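Kedeck Work Cell Marking and Inspection Kit

Item 1386
Maker: Skurko
Pack: 30 floor and bench labels, 20 cable tags, one inspection log, one wall card

The Kedeck kit covers the everyday housekeeping rules for benches where people work by hand close to robots and powered tools. It goes with your risk assessment and does not replace it. Labels are printed on matte vinyl and peel off painted steel and sealed concrete without a scraper.

What the wall card says

Keep the bench top clear of anything the task does not call for.
Wipe the work surface at the start of each shift.
Route cables away from the hands and off the walkway. Tag both ends.
Check clamps and rails for movement before work starts.
Park stools and cases outside the marked line.
Stop the arm before reaching past the line — a paused program does not count as a stop.
Write down every fault, including the ones you fixed yourself.

The log has 356 numbered lines, one per check, with columns for the bench, the checker's initials and the action taken. Refill logs are sold separately. The December printing added a column for cable condition; older logs still fit the binder.

Fitting

Clean the surface with alcohol and let it dry. Lay the corner labels first, then the straight runs. A bench of ordinary size takes roughly 20 minutes. Do not put labels over vents, rating plates or emergency stop legends.

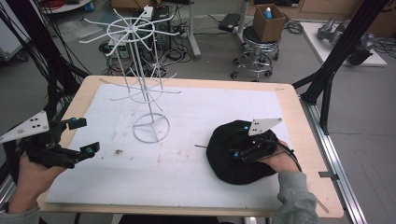
Zisgate, May 28, 2019 — Hand-held grippers at a bench, one open near a white wire rack and the other on a black cap. For handling tasks like this one, Skurko recommends cable tags at the gripper end as well as at the computer, and a corner label at each table leg.

Questions about label layout go to Tia Greenwood at the Dobson sales desk. Send a sketch of the bench with the walkways marked.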